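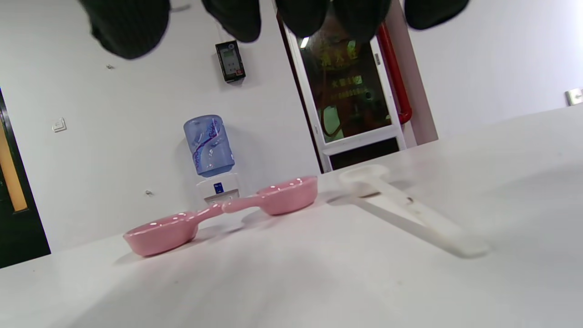
Zulton bakers get longer hours, new oven at shared kitchen

11/24/19

The shared kitchen on Siu Street will stay open until 10 p.m. starting in April, after the Zulton town council voted 7 to 2 to pay for the extra hours.

Home bakers had been asking since last winter. Most have day jobs and the old closing time of 6 p.m. left them hardly any time to mix, bake, cool and pack. Some drove to Nedum instead, a 40-minute trip each way with trays in the back seat.

"I've thrown out dough because I had to lock up," said Chi-keung Mak, who sells sesame buns and egg rolls at the market. "Now I can finish a batch."

The kitchen has 18 registered users and a waiting list. A monthly pass will go up to $297, from $260. Day passes stay the same price. Anyone already signed up keeps the old rate until there current pass runs out.

Also in the plan – a second deck oven, bought used from Leltance Bakery Supply, plus new shelving in the dry store. The oven goes in over the winter. Kitchen closed for two days while the gas line is moved, dates to be posted on the door.
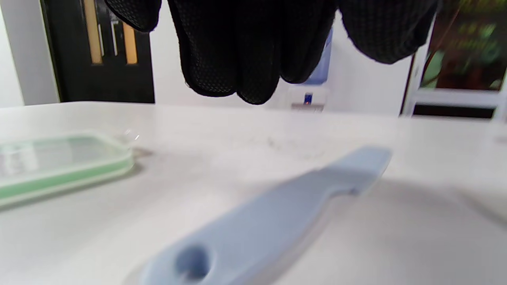 A black glove with a dotted grip pattern over a white tabletop.

Not everyone was happy. Council member Edgars Ķēniņš, one of the two no votes, said the town should of looked at parking first. The lot behind the building fills up early on market eves and neighbors have complained about vans idling in the alley.

"I like the bread as much as anybody," he said. "But people live back there."

A no-idling sign was added to the plan before the vote. Deliveries after 8 p.m. must use the front door.

Applications for the new evening slots are at the town clerk's office, ground floor. Users need a food handler card and proof of insurance. Slots go first to people on the waiting list, then it's open to all Zulton residents. Out-of-town bakers can apply in May if theres room.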